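Home | News | Services | Contact

Wamano opens desktop repair and reuse bench in Wellton

WELLTON – Wamano will begin taking in used desktop computers at its Wellton workshop in December. Home users and small offices can bring in tower PCs for repair, a memory upgrade or parts recovery.

Each tower is laid on its side with the side panel off, so the memory slots, graphics card and power supply can be checked before any part is ordered. A basic check costs $60 and takes up to five working days. 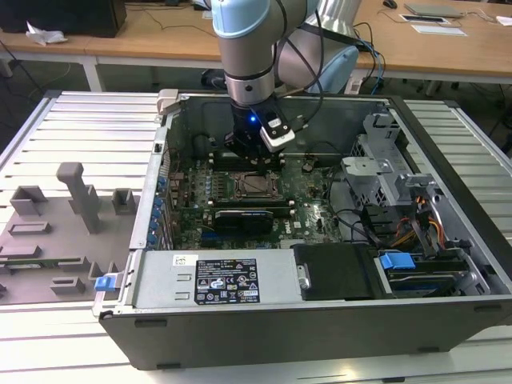
Parts that pass testing will go back into refurbished machines sold through the Hastance store. "Many older desktops need only memory or a new power supply," said Parisa Mazandarani, workshop manager at Wamano. "We'll tell customers what we find and what it costs – then they decide."

Drop-off is open until 7 p.m. at the Mousavi Building, door 2. Customers should back up their files first.

Shares: 7 | Comments: 2

We use cookies to improve your visit. Accept | Settings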